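Part-time bench assistant (fiddly things), Nakbridge

Plonetti is looking for one patient person, two days a week, to put small objects into other small objects and tell us how it went.

We design holders, stands, posts and trays: the bits of white plastic that sit on a desk and keep the rest of it from rolling onto the floor. You have almost certainly owned something like ours and never given it a moment's thought, and we take this as a compliment. Before any of it goes out of the door, somebody has to spend a long time at a table finding out whether a rod goes into a tube, whether it comes out again, and whether the tube falls over while this is going on. Until June that somebody was Chiamaka Uzor, who has moved upstairs to draw the things and now complains about the chairs up there.

The work

You will sit (or stand, we have both sorts of bench) in the fitting room and work through a list of pieces. Most are pegs and rods of one kind or another and the holders they are meant to live in. You try each one slowly, then quickly, then with your other hand. You write down what happened in plain words. "Catches on the way in" is a good note. "Suboptimal" is not, and Styliani Triantafyllou will come and find you.

The list for the current range runs to 1,259 fits. Chiamaka left it at 106, so there is no danger of you running out before Christmas. 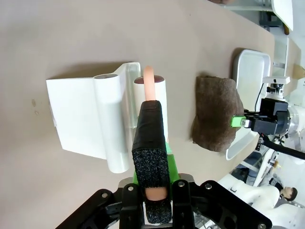
You would also look after the bench itself. This means putting trays back on the shelf they came from, wiping the tabletop at the end of the day, and keeping the samples drawer in an order that another human being could follow. The present order was devised by In-ho Nam and is based, as far as we can tell, on how much he likes each piece.

Every so often a piece arrives from Barkley, our moulding shop, with a rim that is too high or a hole that has no business being there. You would ring them and say so. They are perfectly nice on the phone but they do like to be told twice.

What we'd like from you

Steady hands, or at least hands you know well. Handwriting we can read. The ability to do the same thing 100 times and still notice when the next one feels different. If you have made models, mended clocks, iced cakes or threaded needles for a living, say so, and tell us what drove you mad about it.

You don't need a degree or a portfolio. You don't need to be "passionate about storage" - the last applicant who said this couldn't be drawn on the subject of storage at all.

We would rather you weren't a hummer. This is negotiable.

What you get

Two days a week, 9.30 to 5, days to be agreed between us, though never a Sunday. The pay is the same hourly rate as everyone else on the bench, and we'll send you the figure before you apply if you ask. Paid holiday in proportion. A lamp of your own. Tea, coffee, and biscuits of a quality that depends on who went to the shop. There are about 4,000 rejected samples in the back store and you may take home as many as you can carry, as we have all run out of relatives to give them to.

We're on the first floor of the Adeleke building, up one flight of stairs or by a goods lift that works if you shut the gate properly. If either of those is a problem, let us know and we'll set up a bench on the ground floor.

How to apply

Write to Aminu Ugwu at the Nakbridge address. One page is plenty. Instead of a covering letter, please pick any lid, cap, stand or holder in your house that annoys you and explain what is wrong with it. Uchenna Nwankwo reads these first and has strong views on toothbrush mugs, so tread carefully there.

If we like the sound of you we'll ask you in for an hour at the bench, paid. Bring your reading glasses if you use them.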